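Lanitz Counter and Table Mat, Large, Brown

Item 323
Sold singly. Ships rolled in a cardboard tube.

If you have ever set a hot little oven down on a nice white table and then spent the rest of the evening worrying about it, you already know why we carry this mat. The Lanitz is the biggest of the table mats in our shop, a plain brown sheet that covers most of a good-sized work table in one piece, so there are no seams to catch crumbs and no two halves sliding away from each other while you're trying to get lunch made. We have sold more than 200 of them since we brought the line in, mostly to people setting up a coffee corner or an office kitchenette, and a fair number of those folks came back for a second one for home (which always makes us happy!).

The color is a soft, quiet brown that leans a bit toward taupe depending on your light. We went back and forth over offering it in black as well, and in the end we decided the brown was friendlier under dishes and mugs. It hides tea rings nicely, too.

What people keep on theirs

You'll find your own arrangement, of course, but a countertop oven toward the back and a mug tree within easy reach is a combination we come back to again and again. Pale things look especially good against the brown -- cream, light blue, pink, that sort of color -- and so does light wood.

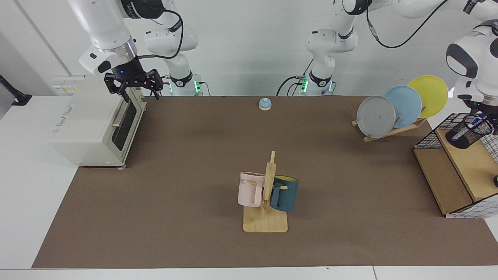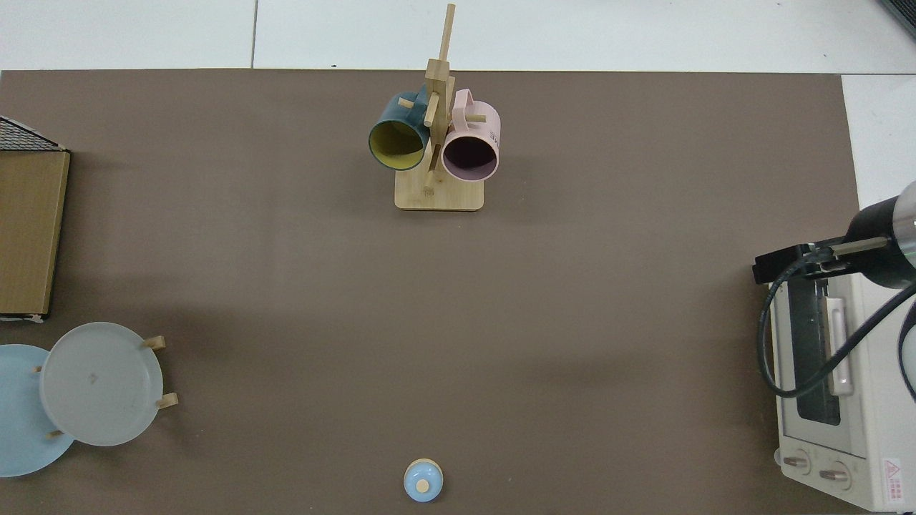 The brown mat with a cream-white toaster oven and a call bell in the first picture, and with the mug tree and two plates on edge in the second.

Getting it to lie flat

Your mat will come out of the tube with a curl in it. Unroll it on the table with the curl facing down, put a few heavy books along the short ends, and leave it overnight. If your kitchen is chilly it may want a second night. Please don't use a hair dryer or an iron to hurry it along. We tried that on one of our own and it now lives under the boots by the back door.

Once it's flat, slide it to where you want it before you start loading it up. We like to leave a little strip of bare table showing at the front, which gives you somewhere to rest your wrists and makes it easier to lift the edge when you clean underneath, but plenty of customers run theirs right up to the edge and are perfectly content.

Care

Wipe with a damp cloth and a drop of dish soap. Dry it before you put anything wooden back on top. For dried-on sauce or jam, lay a wet cloth over the spot for 9 minutes and then wipe again. No bleach, no scouring pads, and it does not go in the dishwasher, even rolled up.

About heat

The mat is fine under the feet of an ordinary toaster oven. It is not a trivet, though, so a baking pan straight from the oven should go on a rack or a folded towel first. Check your oven's own booklet for how much room it wants behind and beside it.

Goes well with

Codville mug tree, item 222
Acheampong dish rack with wooden pegs
Pesis mat clips, set of four, for tables that get bumped a lot

Shipping and returns

We pack orders in the morning and most go out the same day, though things slow down a bit in November when the holiday orders start coming in. If the brown turns out to be wrong for your room, roll the mat back up, slip it into its tube, and send it home to us within a month. It can have been unrolled and tried on the table -- we'd expect that -- but please, no cutting it to size first. If you need a smaller one, write to us before you order and we'll tell you what we have on the shelf.

Page last updated 30 September 2018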